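The Board I Can't Stop Looking At

August is supposed to be too hot for shop work, and yet I have been out there nearly every evening this week, all because of one piece of wood. I went to Parsa for sandpaper. That was the whole list! But they keep their offcuts and wide boards along the back wall, and you know how that goes.

It's a pale board, very like maple (the tag only said "light hardwood, mixed," which I found charming and not very helpful), and it cost me 75 dollars. I argued with myself in the parking lot for a while and then went back in and bought it. I have no regrets at all.

For years I was a dark wood person. My first desk was stained nearly black, and so was the shelf I made after it, and I think I was hiding my mistakes under all that color. Pale wood hides nothing. Every scratch from the coarse paper shows up as soon as the light comes in low, so you have to go slowly and keep checking. I started at 100 grit and I'm working my way up, wiping the dust off between passes with an old T-shirt. The sound changes as you go, from a rasp to a kind of whisper, and I could listen to it all night.

And the grain! Most of it runs in long, calm streaks, and then there's a band where it swirls around like cream going into coffee. A woman at the Brilitz wood fair once told me to pick the face first and the project second, and I finally understand what she meant. I had a coffee table planned, with a shelf and two drawers, and all of that is gone now. I just want a plain top on simple legs, with that band along the front where I'd see it from the couch.

The little dark knot is staying, too. My neighbor thinks I should turn the board over and hide it. Absolutely not, it's my favorite part.

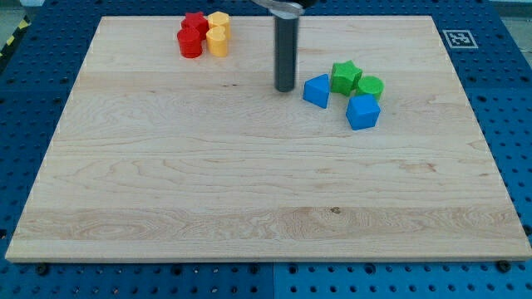 Swirly grain along the near side, and the little knot just right of center.

I still have to choose a finish. I tried a hardwax oil from Enitz on a scrap and it came out warmer than I wanted, a bit like weak tea. Next I'm going to try a water-based one on the other end of the same scrap and leave them both on the windowsill for a couple of weeks to see how they settle. If you've used something that keeps pale wood pale, please tell me in the comments, I'm all ears.

Legs are next, probably 6 inches in from each end, though I may change my mind once I see it standing up. More when the glue is dry!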